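Published July 16, 2024
Plamia Working Papers in Mobile Use

4.2 Notification load and handset pickups

The logging client was installed on the personal phones of 1,269 adults in Lelden and Grermont. It recorded screen-on events, the foreground application, and the arrival time of every notification. Message content was not stored. Participants whose phones reported fewer than 16 complete days were removed before analysis, as were those who changed handsets during the logging period.

A pickup was defined as any screen-on event followed by an unlock. Screen-on events with no unlock were coded as glances and are treated separately in Section 4.4. Where two pickups were separated by less than 6 seconds, they were merged, as most such pairs came from a mistyped passcode or a screen timeout.

Notification load was strongly skewed. A small group of heavy group-chat users accounted for a large share of all arrivals, and the raw counts were log-transformed for this reason. After the transformation, load predicted pickups in both towns, with a steeper slope in Grermont. The difference between towns remained when age and work status were entered, but it was no longer reliable once prepaid plans were excluded.

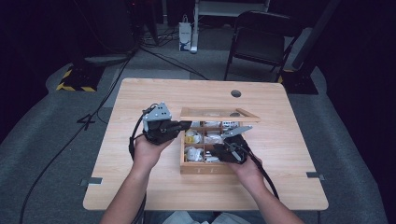
Figure 3. Wooden compartment box with its lid propped open, and two hand-held black grippers.

Self-reported use agreed poorly with the logs. Respondents tended to underestimate pickups and overestimate total screen time, in line with the pilot survey run in September. The mismatch was largest for messaging and smallest for navigation, where use is tied to trips that people can recall. We therefore use logged values in all models below and keep the survey items only as controls.

Two limits apply to these results. The client could not tell a pickup prompted by a notification from one that happened to follow it, and the choice of window affects the estimate. Data from the Karabulut network were also missing for part of the period, leaving roughly 3,000 hours without arrival times. These hours were dropped and not imputed. Repeating the models with a narrower window lowered the coefficients but did not change their sign.

0 comments | 16 shares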